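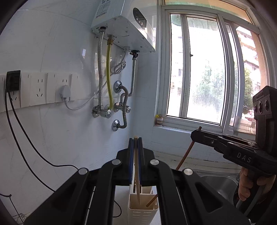 식기 정리 자동화

식기 정리 자동화는 설거지가 끝난 수저와 조리 도구를 집어 정해진 칸에 넣는 일을 로봇에 맡기는 주방 자동화의 한 분야이다. 이 문서는 단체급식 업체 미디스(Midis)가 탐피(Thampi) 사업장에 도입한 드롤릭스(Drollix) 체계를 중심으로 다룬다. 주방 자동화라고 하면 흔히 조리 로봇이나 대형 세척기를 떠올리지만, 젓가락 한 짝을 제자리에 꽂는 동작에도 흥미로운 기술이 무척 많이 들어 있다!

목차
1 개요
2 시연 작업
3 업무의 변화
4 교육과 직무
5 한계
6 같이 보기

개요

탐피 사업장은 하루 2620명분의 식사를 낸다. 접시와 식판은 일찍부터 컨베이어로 옮겼으나 젓가락, 국자, 주걱은 오랫동안 사람이 손으로 골라 담았다. 젓가락은 가늘고 잘 구르며 서로 엇갈려 쌓이기 때문에 로봇에게 까다로운 물건에 속한다. 드롤릭스는 사람이 손에 든 집게로 직접 보여 준 동작을 학습하는 방식을 택했다. 동작을 프로그램으로 일일이 적어 넣는 대신, 주방 일에 익숙한 사람의 손놀림을 그대로 자료로 쓰는 것이다.

시연은 작은 주방에서도 할 수 있다. 싱크대와 조리대, 칸이 나뉜 수저통만 있으면 기본 과제를 꾸밀 수 있어, 사업장마다 사정에 맞는 과제를 만들어 나가는 재미가 크다.
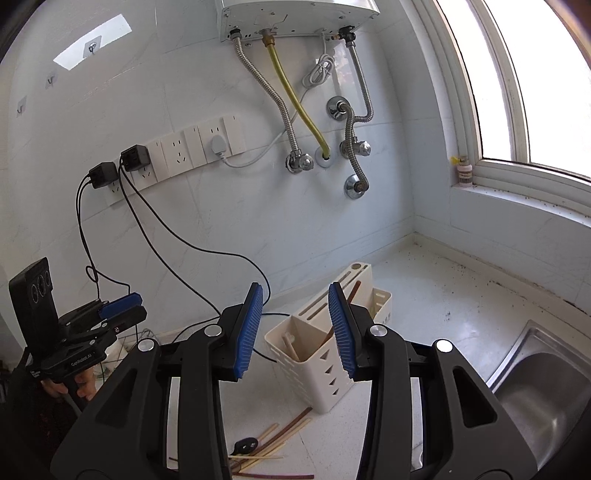 시연 작업

기본 과제는 조리대 위에 흩어진 젓가락을 집어 수저통에 세워 넣는 것이다. 밝은색 나무 젓가락과 적갈색 젓가락이 비스듬히 겹쳐 있으면 어느 것을 먼저 집을지부터 판단해야 한다. 손집게의 양쪽 턱에는 파란 패드가 달려 있으며, 그 사이에 젓가락을 물린 채 세워 통 안으로 내린다. 수저통은 칸마다 너비가 달라 끝을 맞추는 감각이 중요하다.

탐피 사업장의 첫 학습 자료는 시연 900회분이었고, 이후 나무 조리 도구를 다루는 과제를 더해 2072회분으로 늘었다. 과제 목록과 채점은 별도 프로그램인 아스텐트(Astent)가 맡는다. 젓가락을 떨어뜨린 시연도 지우지 않고 따로 분류해 두었다가, 다시 집는 동작을 가르칠 때 쓴다.

업무의 변화

가장 큰 변화는 점심 뒷정리에서 나타났다. 종전에는 오후 2시가 넘도록 세척실에 서서 수저를 골랐으나, 도입 뒤에는 담당자가 로봇이 남긴 것만 확인하고 저녁 재료 손질로 넘어간다. 손목을 반복해서 쓰는 일이 줄었다는 점을 직원들이 특히 반겼다.

새로 생긴 일도 있다. 수저통을 정해진 자리에 놓고, 집게 패드를 닦고, 로봇이 집지 못한 물건을 기록하는 일이다. 초기에는 이런 일이 업무 시간표에 빠져 있어 불만이 나왔고, 6월부터 정식 업무로 편입되었다.

교육과 직무

탐피 사업장 직원 171명은 모두 정지 버튼 사용법과 기본 점검을 배운다. 그 가운데 희망자는 시연 담당 과정을 추가로 밟는다. 경력이 긴 세척실 직원의 시연은 군더더기 동작이 적어 학습 자료로 높이 평가된다. 글로 적기 어려웠던 손의 요령이 자료로 남는다는 점은 이 방식의 큰 매력이다. 시연 수당은 시급에 더해 지급하며, 자료가 교체되더라도 이미 받은 수당은 돌려주지 않는다.

한계

물기가 많은 젓가락은 패드에서 미끄러지기 쉽고, 얇은 숟가락이 포개지면 한 번에 둘을 집는 일이 있다. 창가처럼 빛이 강한 자리에서는 카메라가 흰 조리대와 밝은 나무를 구별하지 못할 때도 있다. 인력 배치를 둘러싼 논의도 이어지고 있으며, 세척실 정원을 유지할지는 해마다 노사 협의로 정한다.

같이 보기
단체급식
모방 학습
로봇 집게
식기세척기

분류: 주방 자동화 | 서비스 로봇 | 노동과 기술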